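Open day at the Flulton lab

I went to the open day at Flulton on Friday. There were 20 of us, split into groups. Zahira Teoh took mine through the robot room first. 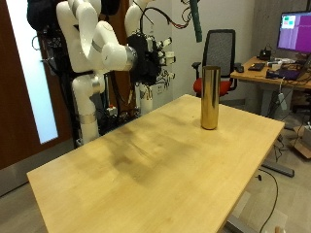
The hand over the table, with the brass-colored cylinder at the far side.

Zahira said fingers take more of her time than arms do, mostly the wiring and the sensors. I asked what a replacement fingertip costs and she didn't know. We got 4 minutes for questions, then moved on to the workshop. The next open day is in the fall.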